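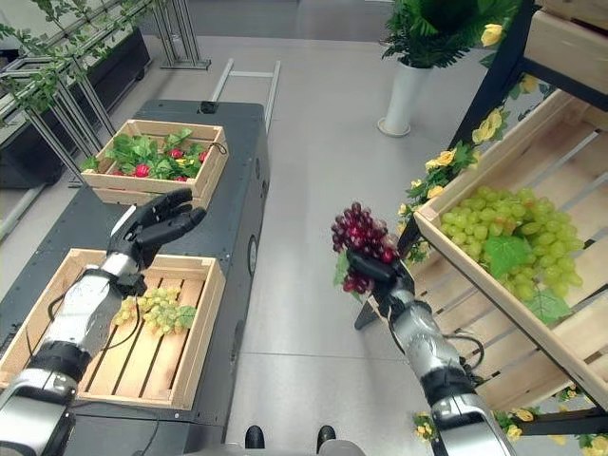
Crates, grapes and yellow roses: a display, and some doubts

Every supplier who sells wooden crates will tell you that crates sell fruit. I have been putting fruit in front of people for long enough to want that proved, and so far the proof is a catalog with nice lighting. What I will grant is that a slanted crate does one job well. The big lower crate on the dark metal stand shows its light green grapes properly, two leaves tucked in among them, and you can take in the bunch without leaning over it. The flat crates on the gray cart-like table have to work harder. The nearer one has a small bunch of pale green grapes over by one side and a lot of bare slats, and bare slats say "picked over" to me, whatever the catalog calls it.

Green grapes on the slant: the strongest part of the display, and it would be just as strong without the flowers.

Five strawberries in a crate of leaves: pretty, but I count more salad than fruit. A shopper looking for strawberries should not have to hunt.

Dark red and purple grapes: the color this display needs. Put them in the near crate and half my complaints go away.

Yellow roses around the stand: artificial, and they look cheerful enough. I remain unconvinced that anyone ever bought grapes on account of a rose.

About this page

I keep these notes for people who dress small produce tables, mostly at the indoor market in Usden and at the September fair. The page was last changed on Nov 20, 2018. My name is Meifang Deng, I have no crates to sell you, and you are welcome to disagree.

On filling a crate

The usual advice is to fill the bottom with leaves and set the fruit on top. It saves money, I know. It also goes wrong very quickly. Leaves are fine as an edge, or to hide a corner where the wood is rough, but once the leaves win, the crate turns into a centerpiece. Widard's leaflet says a crate should be "one third foliage." One third of what, by what measure, and who checked? I tried it at the fair with plums and spent the morning being asked whether the leaves were for sale.

My own rule is dull. Use a smaller crate. If you have one bunch, find the box that one bunch fills. If the only box you own is large, move the bunch to the middle and toward the front, and let the empty part be at the back where the slats are in shade anyway.

Single leaves are another matter. A leaf or two tucked in with a bunch of grapes does look right, and I say that as someone who went in wanting to sneer at it. Green on pale green is quiet and doesn't argue with the fruit. A leaf at the top of a dark bunch does even better, the contrast being stronger.

On stands

Metal stands in a dark finish are sold as "disappearing" behind the produce. They don't disappear. They look like metal stands, and that is perfectly all right, a stand is allowed to be seen. Wrapping one in flowers draws the eye down the frame, and down at floor level is where you least want it. If you must have roses, run them along the top and stop.

I'd also ask what the slope is doing for you. Grapes behave themselves on a slant, they tangle and hold on to each other. Apples want a lip at the front. Strawberries I would keep flat, and shallow, and I would not let a salesman talk me out of it. The Telum stand (the one with the adjustable back) is supposed to solve this. I had one on loan for 30 days and set it once.

On greenery at the back

Trailing vines on a shelf, a leafy plant in a white planter, a dark planter box in the corner: all of it makes a gray floor friendlier, and I like it more than I expected to. What I doubt is the claim that it makes fruit look "garden fresh." Fruit looks fresh when it is fresh. A plant behind it makes the room look nicer, and people do stay longer in a nice room, or so Fang on the next table keeps telling me. He sells plants.

Keep cords off the crates, too. A thin black cord looped over a light wooden edge is the first thing I see, and the strawberries come second. Run it behind the table or under it.

What I would change

Dark grapes in the near crate, in the middle. Twice the strawberries and half the leaves in the far one. The slanted green grapes stay exactly where they are. I'd leave the roses for one weekend and take them off the next, and write down the takings both times. If the roses win I will put it on this page.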